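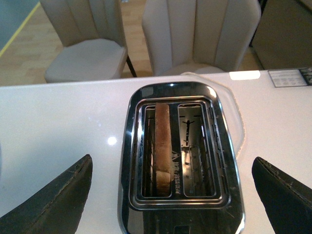

Sera thinks I'm fussing over the wrong thing, and that if the policy copes with chrome on one toaster it will cope with chrome on any of them, so I should stop worrying about shine and get on with the write-up. I've been turning that over all evening, with a cup of tea gone cold beside me, and I still can't quite agree with her, fond as I am of her confidence.

August 24, 2022

My worry is a simple one. We train on the wrist view alone, and the wrist view is full of things that aren't really there – lights in the tabletop, dark smears along the chrome that are just the room looking back at us. The Zakharchenko method, as we've all got into the habit of calling it, deals with this by asking the model to guess where the edges of the slot will be a moment later, as the arm moves. A real edge shifts the way it ought to and a reflection slides off somewhere silly. It's such a pleasing idea that I wanted it to be right from the first time I heard it back in January, and I do try to be suspicious of myself when that happens.

So, the numbers, before I forget them. With the guessing step switched on, 2 failures in the whole batch. With it switched off, 8. I was so pleased that I rang Didton straight away, and they were very kind about it and then asked how many of the 8 had gone wrong at the slot itself, and I had to go and look. It was 5. The other 3 were plain bad grips on the bread, which no amount of cleverness about edges is going to mend. That makes the gap a good deal smaller than I'd been telling everybody at lunch, and I felt rather foolish, though better now than after we've sent it off.

I've written to Sera and said I'd like to run the lot again with the lamps moved, before we promise Tellau anything. She'll sigh, and then she'll help me, as she always does. Must remember to buy more bread on the way in – sliced, and the same thickness as last time.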